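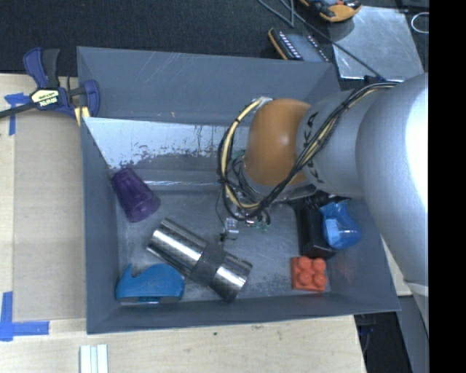 The sorting arm over its gray bin at the Fuvolex workshop in Curnirwood.

The sorting arm at Fuvolex is back on its regular hours this month after a thorough going-over of its cables, and Maxine McPhee, who looks after the cell, could not be happier about it.

The cables run along the outside of the arm and loop around one of the joints, so they bend a little every time it reaches into the bin. McPhee now checks the dark ties by hand after every 400 picks, and she moves the arm slowly through its full reach before she lets it go back to work - a job of 10 minutes or so if you don't stop to chat, she admits, and she usually does.

The bin gets its share of attention too. It is clamped at the corner, and blue tape on the table marks out the spot for the panel beside it, so everything can be lifted away for cleaning and put back where it belongs.

"I used to wait until something came loose," McPhee said. "Guadalupe Ochoa talked me out of that, bless her, and I've slept better ever since."

Ochoa will show the routine to 3 new operators in April, starting with the cable ties.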